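Sunday was gripper day in the sim, which is how I spend far too many of my weekends at the moment. I've been building a virtual copy of the little cell we run at Durura, so I can try changes there before I go anywhere near the real arm with a hex key.

The fingers were my first job. I'd had them set to close far too hard, and every pick ended with a cube pinging off across the room like a tiddlywink!
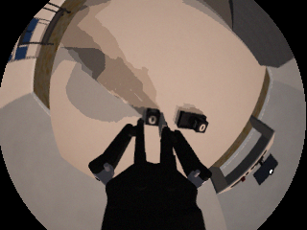 Getting the wrist offset right took most of the afternoon. I'd typed in the number from the old Sallolex tool, so every approach came in 8 mm out and I blamed everything else first - friction, lighting, my own eyesight. Checking from the wrist camera is what sorted me out in the end. I like to creep in until the marked block sits just past the gap between the fingertips, then stop and compare the numbers. If you only ever watch from the side you can kid yourself for hours (I did).

After that I went through the joint limits, cleared out the old poses and ran 101 picks while I made tea. The log said four drops, all near the start, so I've slowed the first move down a bit. I still don't trust the Krawczyk plug-in with shadows on, mind you.

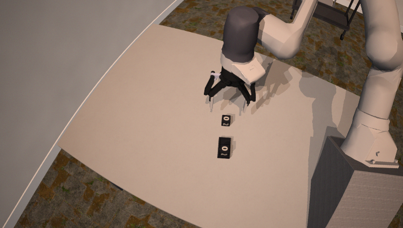

Fingers open over the two black cubes.

Next job is copying the new offset over to the real controller, once I've found the cable.

Comments

tinribs: What closing force did you end up with? Mine flings things too.

Reply from author: Down to 8 from 300, would you believe. Start low and creep up.

mossybench: Had the same offset trouble with a Prurkell tool. Lost a whole week to it.

Contact | © February 2022 | Back to top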